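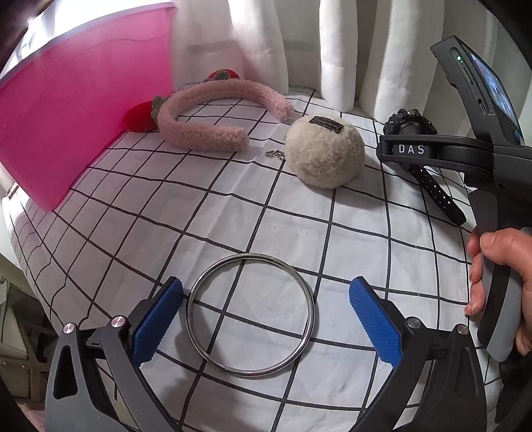
I wanted a tablecloth I could wipe down, and Giltby's grid cloth has good ratings (2353 of them when I ordered in June), so I bought one. I don't put much faith in ratings. Plenty of those people had owned it for an afternoon.

The print is fine. Thin black lines on white, and it's handy for lining things up when I sort the small stuff: headbands, pom-poms, bits of chain. Little metal things show up well against it, and a ball chain doesn't vanish the way it did on my old flowered cloth. The listing says it "transforms any room." It covers a table.

My complaints:

- **Fold creases.** Giltby says they drop out overnight. Mine took most of a month, and I ironed it twice through a towel.
- **Fuzz.** Anything fleecy or fluffy sheds, and white with black lines hides none of it. I keep a lint roller in the drawer now.
- **Sizing.** I measured three times and it still came up short on one side. Customer service sent me a chart I'd already read.

Modupe Effiong has the Toft version, which costs less and feels thicker to me, although the lines on hers have started to fade near the sink end. Pick your problem.

I also bought the pink Giltby bin to go with it. It's see-through enough to tell whether it's full, but don't expect to find one particular hair tie from across the room. The lid went back in the box after a week. I like the color more than I thought I would.

Would I buy the cloth again? At the sale price, maybe. At full price I'd look at Lindale first, and I'd ask for a swatch.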